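Call for participants: do "productivity habits" survive a normal month?

Posted 29 June 2026

We have read plenty of claims about desk routines. Clear your inbox by noon, write tomorrow's list tonight, turn off alerts, and you supposedly get an hour back. Most of the evidence comes from people selling planners. We doubt it, and we would like to be shown wrong by people with regular office jobs.
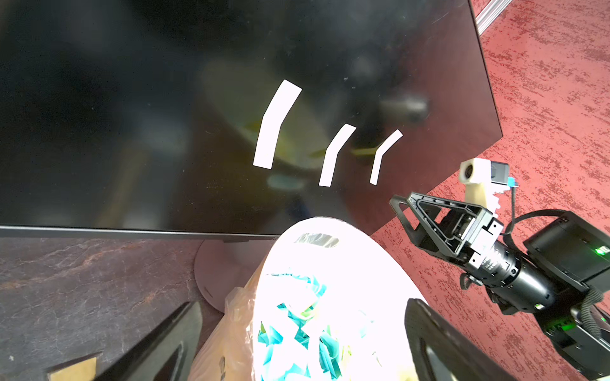
A recent survey by Ranico had 1,549 replies and asked each person once how productive they felt. Feeling productive is cheap. We want a daily record kept by people who have no reason to flatter the method.

What you would do: follow one routine for 4 weeks, fill in a short log at the end of each workday, and talk to us by phone 2 times. If you quit the routine, keep logging. Quitting is a result.

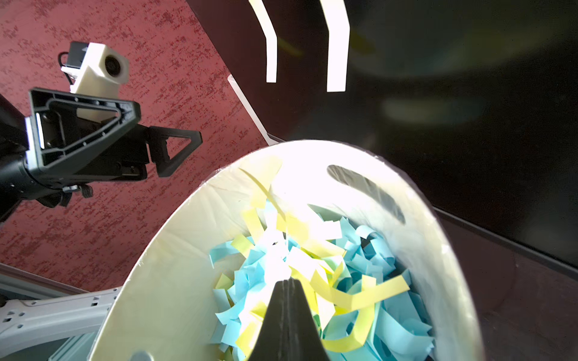

Work Habits Group, Tellau Research, Plomdale office

Who can apply: adults who work at a desk at least 13 hours a week, paid or unpaid. Please don't apply if you coach, blog or sell courses on this subject. Fans of a particular system are welcome, but you won't get to pick your routine.

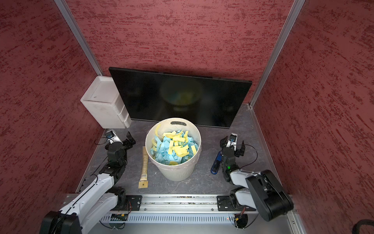
One of the routines is the paper purge, and it gets the loudest praise of any of them. You throw out or shred whatever you haven't touched since December, and your mind is said to clear along with the drawer. Maybe. A wastebasket with blue and yellow in it tells me some stuff got tossed, and I'd want a good deal more than that before I called anyone focused. Don't purge records your employer needs.

Pay is a flat fee, sent after the second call. We don't promise you will get more done.

To apply, write to Kam-wah Tai at the Plomdale office with your job type and usual hours. Complaints go to Skarphéðinn Ladefoged, who does not work on the study.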